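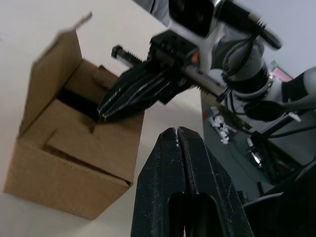 ### 4.2 Reuse of boxes at home

We asked 270 households in Vekcombe and Jostlow what they did with delivery boxes. Of these, 166 kept at least one for storage. Toledo and Lins found the same habit in Lomska, but their survey left out renters. 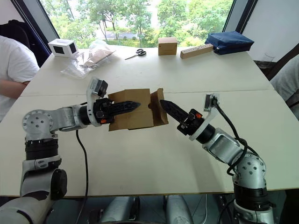 **Did renters keep fewer boxes than owners?** Renters kept more of them, mostly for the next move.

Space mattered less than we expected. People in small flats stored boxes flat – behind a wardrobe or under a bed – and taped them up again when needed. 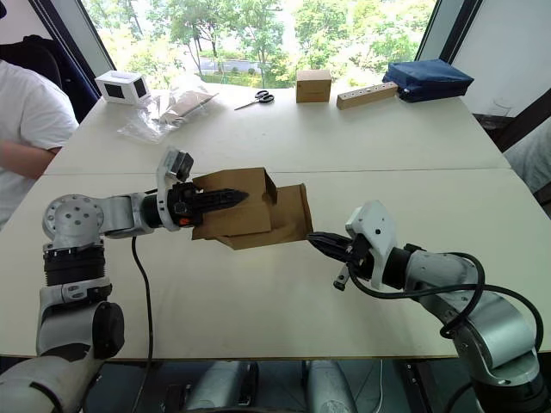
Those with a garage tended to leave them open and fill them over time. In 20 homes the boxes held only other packaging.

**Figure 1.** Open cardboard box above a white tabletop. 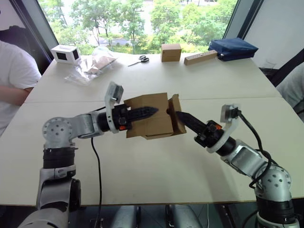 *Section last changed: January, R. Figueiredo*

Damp was the usual reason for throwing a box out. Peixoto's interview notes on this are in Appendix 2.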